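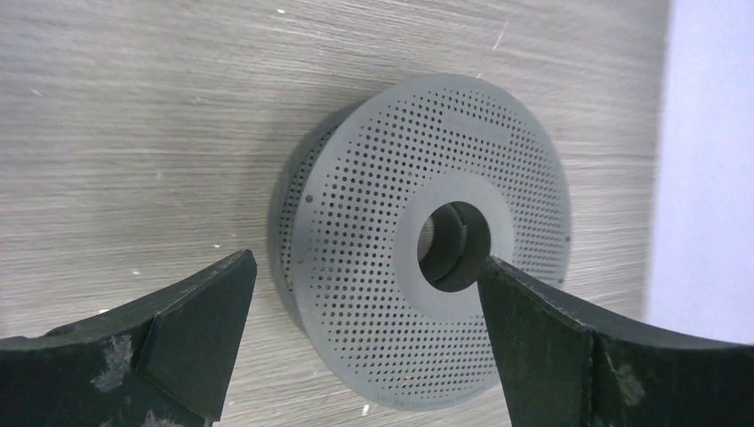 Covdale kept another clean sheet last night and my feed is full of people calling it the best defense in the league. I watched all of it. That back line had more holes in it than this gray metal disc, and the disc at least has its holes in neat rows right out to the rim. Covdale's were wherever the left back had just been.

Let me be fair first. Zero goals allowed is zero goals allowed. The table doesn't ask how you got there and I'm not asking for the points back.

But a clean sheet is a thing two teams make together. Felus missed the target from spots where you would back a decent high school forward. One of those chances came off a goal kick. A goal kick! One bounce, one flick, and the striker had time to look up, pick a corner and put it into the parking lot.

The save everyone is sharing is a good save. Watch the clip again from five seconds earlier, though. Both center backs are following the same runner. The keeper is great there because somebody left him a mess.

"But they've tightened up since December." Have they? They've played the bottom half of the table since December. I'd like to see the same back line on a wet pitch at Pandberg before I order the T-shirt.

Pandberg, by the way, put 3 past them in the fall and should have had 4. Same back line, same keeper, same coach saying after the game that the shape was good. I still don't know what shape he meant.

Now Vasić. Yes, he wins his headers. He wins a lot of headers because the ball keeps getting lofted into his area, and the ball keeps getting lofted in because nobody in midfield is closing down the passer. Counting his clearances as proof the defense works is like praising a guy for how often he bails out his boat.

Someone always replies with the tackle numbers. Tackle numbers go up when you're chasing the game around your own half. The best defender I ever watched in person barely got his shorts dirty. He stood in the right place and the pass never came.

What I'd want to know before calling any defense elite: how many shots came from inside the box, how many of those were unpressured, and who was supposed to be there. The broadcast gave us possession and corners. Corners were 2 each. Thrilling stuff, tells me nothing.

The one change I do buy is the right side. They've stopped sending the fullback up on every throw-in and it shows. Felus got nothing down there after the break and ended up switching everything left, where the door was open anyway.

Which is what a smart opponent will do from the first whistle. Drag Vasić toward the touchline, put a runner into the space behind him, see who goes with it. Last night the answer was no one, twice in the first half.

Some of you think I just don't like this team. I've had the same seat for years and I've got the bad back to prove it. I'd love to be wrong. I was wrong about the keeper, who I wanted sold last January, and I've said so on here plenty.

Anyway, Pandberg away is next. If they hold them scoreless and it doesn't take a miss from the penalty spot to do it, I'll come back and eat this thread post by post. Until then please stop sending me the table.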